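Under-Sink and Cleaning Caddy FAQ
Fluvar Home Help

Answers to what we get asked most about sorting cleaning cloths, gloves and bags. Last looked over in February by Sibusiso Khumalo.

Do I need to empty the whole cabinet first?
Yes, if you can. Put everything on the floor or the counter and wipe the shelf before anything goes back. Most kitchens take us 50 minutes, including the wiping.

How many cloths should I keep?
Six is plenty for one kitchen. Keep two out and fold the rest. Old T-shirts cut into squares are fine for floors and windows – just don't wash them with the dishcloths.

Can rubber gloves go in with the cloths?
Only once they are dry. Turn the cuffs back and hang them over the faucet overnight. Gloves put away wet go sticky inside and make everything near them smell.

What about plastic bags?
Keep one bag to hold the others. When it won't close, take the extra to a store drop-off if yours has one. We once took over 90 bags out of a single cabinet in the Eveo apartments, and the owner was still looking for one that would fit her trash can.

Bin, basket or drawer?
Any of them will do. A round bin is easy to lift out and rinse. A drawer is better if you have small children, with a latch on it. Measure the space around the drain pipe before you buy anything.

What does a mixed bin look like partway through sorting?
Cloth at the rim, plastic close by, not yet in separate piles. Take the soft things out first and make one pile for each kind.
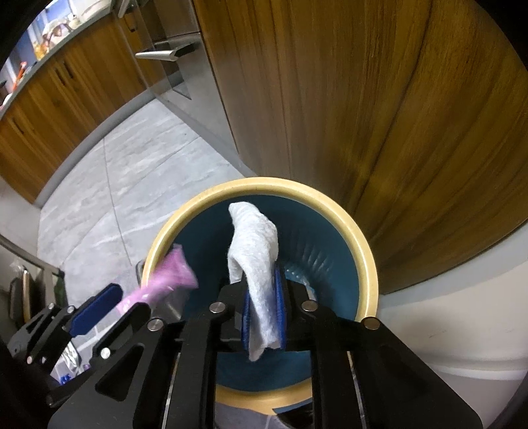

Grey cloth at a round yellow-rimmed container, with a clear plastic bag behind.

Where do sprays and dishwasher tablets go?
On a high shelf, in their own packaging, with the caps tight. Never loose in a bin with cloths.

How often should I redo it?
Every six months for most homes. Wash the bin with dish soap and let it dry before you refill it.

Can I book a visit?
Yes. Use the form and enter code 2047 for a kitchen-only visit. Evening visits start at 6.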